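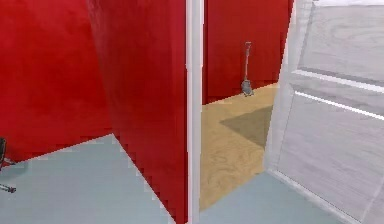 Tuesday, April 28, 2026

Bad night. Up at some stupid hour, legs twitching, gave up on the bed and sat in the kitchen with toast. Did not take the sleeping pill. That makes 8 nights without. Writing fast, bus soon.

Appointment with Dewanti Kwok yesterday, the sleep nurse at the Lau clinic. She went through my chart, no fuss. Said the plan stands: lights out late, same wake-up every day, no lying there staring. If I'm awake, get up. Hate this part. Chair in the front room is cold and the blanket smells of the dog.

Asked her about magnesium. She shrugged, said try it if I want, don't expect much. Asked about Nevelix, the tea everybody at work drinks. Same shrug. Bought a box anyway. Tastes like hay.

Coffee: down to one cup, before noon. Headache for most of last week, gone now I think. Afternoons are awful, I nearly fell asleep in the Fullolano meeting with my pen in my hand. Nap is not allowed. Wanted one so badly I went and stood in the parking lot insted.

Things to remember
- call pharmacy, cancel the refill (ask first if I should keep a few??)
- wake time goes in the diary every morning, not from memory on Sunday
- no phone in bed. Charger moved to hallway. Again.
- walk after dinner, even if its raining

Mom rang, says she's been on the same pills since November a few years back and she's fine, why am I making it hard. Didn't argue. She also can't tell me what day the trash goes out so. Mean. Sorry Mom.

Dewanti wants me back once I've filled in the next two pages. Pages are mostly scribble. Last night: bed late, maybe four hours, up twice, mood bad. Night before was better, nearly six.

Eggs, dog food, lightbulb for the stairs. Bus.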